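Sheets, and why I finally caved

I've been putting off buying new bed sheets since we moved to Claralbridge, mostly because shopping for them makes me want to lie down on whatever I already own. But my old fitted sheet ripped right down the corner last month (I heard it go at two in the morning, a sound I won't forget), so off I went to the big home store out in Stenddale to see what a normal person is supposed to sleep on these days.

First thing I learned: thread count is mostly a way to make you feel cheap. I stood there with a 300 in one hand and a 600 in the other and I liked the 300 better! It felt crisp, like a good shirt. The 1,000 was lovely for a second and then kind of heavy, and I sleep hot, so back on the shelf it went. 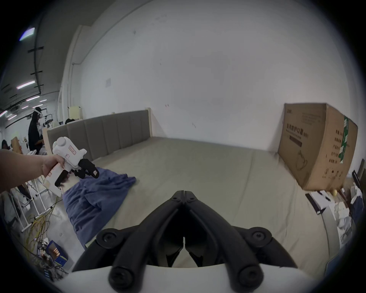
The other thing is depth. Our mattress is 14 inches tall, and I had never once measured it before this. Plenty of fitted sheets stop well short of that, and then you spend your whole life tugging one corner down while the opposite one pops up. Go get a tape measure before you shop. If you've got a topper, measure with that on too, and then buy a size deeper than you think you need, especially if it's cotton and you're rough with the dryer like me.

I ended up with a plain cotton percale set from Turunen, and we've been through four washes with it so far. It wrinkles like crazy. I don't iron sheets and I'm not about to start, so we're living with it. My sister swears by linen and keeps telling me to wait for the June sales, and maybe I will for the guest room.

Next month I want to get into pillows, so if you have one you love (or one you threw across the room), hit reply and tell me which it was and how long it lasted.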